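Wullari council adopts new load limits for timber footbridges

2019-01-11

Wullari Shire Council has adopted revised load limits for timber footbridges on its walking and cycling network, following a structural review completed late last year. The limits apply to all council-owned crossings with timber bearers, including the Fellar Creek bridge and the two approach spans at the northern end of the Wukel trail.

The review was carried out by Rozīte, a consulting engineering firm, under a contract let in May. Inspectors drilled test cores from bearers and corbels, measured the remaining sound section and recalculated capacity for crowd loading. Decking was assessed separately.

Internal decay was found mainly at the bearer ends, where water collects behind the abutment sheeting. Bearers with less than 60 per cent sound section will be replaced. Those above that figure will stay in service and be drilled again at the next inspection.

"The governing case is the end bearing, and on most of these spans the midspan result is comfortable," said Raed Twal, who led the calculations. "The limits are set by a short length of timber over the support."

Under the new schedule, the Fellar Creek bridge is restricted to foot traffic and dismounted cyclists. Maintenance vehicles, including ride-on mowers, must use the road crossing 165 metres downstream. Signs showing the limit will be fixed at both ends of each bridge.
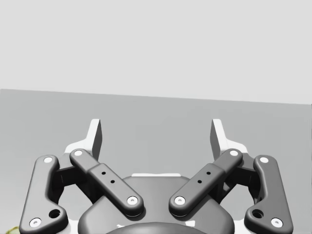 Works program

Replacement of bearers at Fellar Creek will begin once the hardwood has been delivered and graded. The bridge will be closed for six weeks. Council's asset manager, Merike Grigaitė, said the order covered 105 lineal metres of sawn hardwood, with end grain to be sealed before installation.

The abutment sheeting will be refitted with a drainage gap. Existing bolts will be replaced with galvanised bolts of the same diameter, and handrail posts will be reused where they pass inspection.

Councillor Ailbhe Brennan asked whether steel bearers had been priced. Ms Grigaitė replied that they had, and that the existing abutments would need to be rebuilt to accept them. The motion to proceed in timber was carried.

The Wukel approach spans remain open. Their bearers will be inspected again in May, and the results will be reported to the following ordinary meeting.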